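The Coaster, Considered by Material

Coasters are bought without much thought. They come as gifts, as holiday souvenirs or as the last item in an online basket, and after a few years most households own a mixed lot in which no two pieces behave the same way under a cup. The differences come down to material and surface, and they are easy to test at home.

Kaede Sakamoto has run the homeware counter at Stosteo, a shop in Bamville, for 11 years. Her stock list stands at 935 lines, of which 63 are coasters. She sorts them by how they deal with water, with colour and shape a long way behind.

Rattan is the stiffest of the woven types. The cane is wound in a flat spiral from the centre and stitched as it goes, and a tight winding gives a level surface. Water passes through the gaps, so a rattan coaster protects against heat better than it protects against condensation. On a waxed table this matters little. On bare oak it will leave a ring.

Rope coasters are softer and take up more water. A coil of cotton rope will hold the run-off from a cold glass for an afternoon, but it then needs to dry on edge with air on both faces. Left flat, it smells within days. Thick coils also make a poor base for stemmed glasses, as the foot tends to rest on two ridges and rock. Sakamoto recommends them for mugs only.

Wood is the reverse. A sealed wooden disc absorbs nothing, and the water stays on top until it is wiped off or runs over the rim. The seal is the weak point – once it chips, the exposed patch takes in water and darkens at a different rate from the rest.
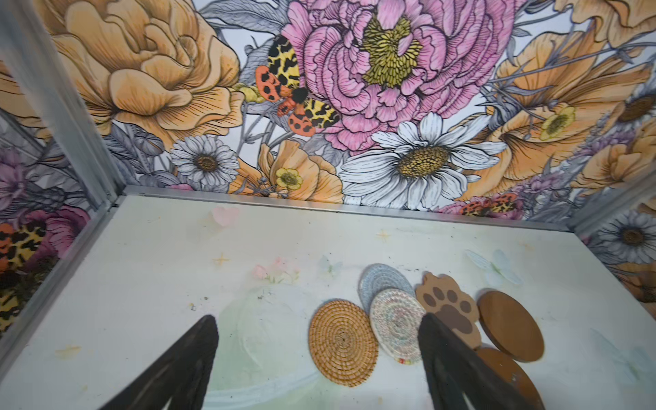
Shaped pieces add a further problem. A paw, a leaf or a fish has less usable area than a disc of the same width, and a wide mug will overhang the outline. Anything that runs down the side of the mug at that point goes straight on to the table. Before buying, set the widest mug in the house on the coaster and check that the base is supported all round.

Beads and other trim along a rim should be kept clear of the cup. They lift one side of it, and the thread holding them wears quickly when they are rubbed.

Storage is simple. Wooden coasters may be stacked if they are clean, although grit between two glossy faces will scratch both. Woven ones should be stored dry and flat, with nothing heavy on top. Sakamoto keeps hers in a shallow tray from Bosora, woven to the left and wood to the right, and brushes the tray out in June.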